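Workshop Tips: Clearing a Mixed Table With Hand-Held Grippers

Filed under: Workshop, Data Collection, Soft Items
Last revised December 1, 2024

These notes come from the Sulitz tidying study, in which two operators clear a table of small household goods with hand-held grippers and the recordings are used to train a two-arm policy. The study asked one narrow question: does the way the table is dressed and loaded change how well the policy learns to handle thin, limp things? The answer was yes, by more than we had planned for. The tips are written for anyone setting up a similar table in a kitchen or a spare room.

Choosing the cloth

Use a busy tablecloth for at least half of the recordings. Policies trained only over a plain gray cloth did well over plain gray and poorly over everything else. In the Gorkow baseline set, which used one plain cloth throughout, the policy reached for printed shapes as soon as a pattern was put down. After 117 recordings over printed cloths were mixed in, most of those false reaches stopped.

Glossy cloths should be wiped before each block. Crumbs and lint show up as small dark marks, and on a print they are hard to tell from the pattern when labeling.

Do not iron the cloth flat. A few bulges give the height variation that the policy will meet in a normal home.

Loading the table

Mix stiff and limp items in every layout. A layout of boxes alone teaches one grasp. Thin covers, socks, knitted things, tissue packets and sponges each close differently under the fingers, and the recordings should contain all of them in no fixed order.

Lean a few items against each other. Leave some partly hidden. Coffee tins were tried early on (Zoëga, full and empty) and were dropped because the round sides added a separate problem that this study was not meant to answer.

Working the limp items

Pinch a thin cover away from its edge, at a fold if there is one. An edge grasp slides. In our log, grasps on a fold held through the full lift far more often than grasps on a single layer.

Close slowly over the last part of the travel. Fast closing pushes thin material out from between the fingers – a fault that is hard to see in playback and easy to feel in the handle.

Foam should be held by its two opposite sides with light pressure. Squeezing it hard changes its outline, and the labeler then has two shapes to deal with for one object.
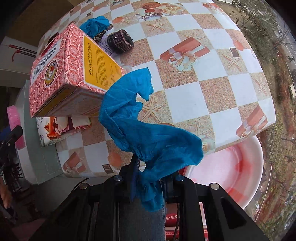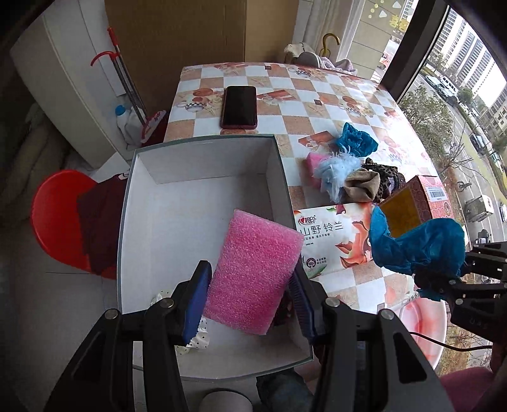

Hand-held grippers at the table: crumpled blue cloth in the first picture, pink foam sponge over the open white box in the second.

Two operators at one table

Agree on sides before the block begins and keep to them. When both reach for the same item, the second operator should back off fully and wait. Half-finished reaches were the largest single cause of discarded recordings, 18 in the July block alone.

Keep cables behind the wrist. A cable that crosses the fingers will be in every recording of that block, and the policy may take it as part of the tool.

What the comparison showed

The full set held 700 recordings. After removing those with dropped frames, double reaches or missing labels, 473 were used for training. Two policies were trained on the same number of steps, one with mixed layouts and one with single-type layouts. The mixed policy was better on limp items and slightly worse on boxes. We do not have a good explanation for the loss on boxes. A longer training run reduced it but did not remove it.

Placement was scored separately. An item counted as placed when all of it was below the rim of the container. Covers draped over a wall of the box were scored as misses, even when most of the material was inside.

Storing and labeling

Name each layout before recording it. We used the Grurkomgate sheet, with one row per layout and a column for the cloth. Write down the cloth by its print, as color names differ between labelers.

Wash the fabric items between blocks and dry them fully. Damp cloth hangs differently and sticks to finger pads. Replace pads when the surface begins to shine, and note the change on the sheet.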